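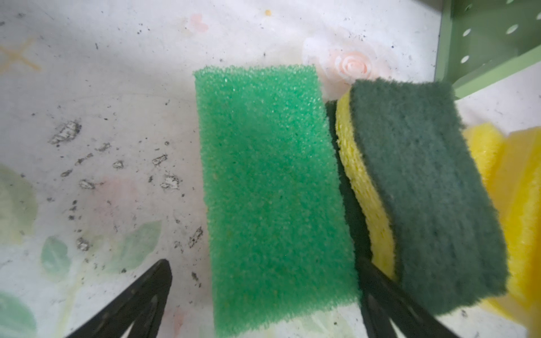

Tips for the night before an election count

If you're feeding the tellers at the town hall in August, start the soup early, friends, and make far more than you think — a close vote keeps people at the tables until all hours, and they do get hungry! We fed 47 last time from two big pots. Stand the coffee urn well away from the ballot papers, put a folded dish towel under each pot, and label the cups by party color so nobody quarrels. Rinse the ladles as you go, and leave the pots soaking overnight.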